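News > Furniture > Tables

We use cookies to improve your visit. By continuing to browse you accept our cookie policy.

Promer adds pale wood tabletops to its Wodura table range

Furniture maker Promer is adding a pale wood tabletop to its Wodura range of tables for homes, schools and small offices. The new tops go on sale in August through Promer's own website and at the Burasance showroom in Lubis.

The Wodura range was launched with darker tops only. Customers asked for something lighter that would suit smaller rooms, and the company spent the past year choosing a finish. The result is a matte surface with very little shine, which leaves the grain easy to see.

Grain differs from one top to the next. Some have straight, close lines from end to end, while others have wide arches – often called cathedral grain – and many show both. Buyers who visit the showroom can pick their own top from those in stock.
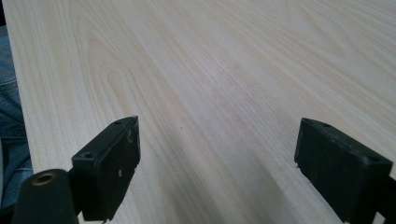
The pale wood grain, with rounded arches on one side and straighter lines on the other.

Tops can be ordered alone or with legs, and they fit all existing Wodura frames. Each one comes with a 5-year guarantee. Orders placed online can be returned within 30 days if the top is unmarked.

The first 100 customers will receive a free care kit with a soft cloth and a bottle of cleaner. Trade buyers can ask for samples now – please contact the Promer press and sales office in Lubis.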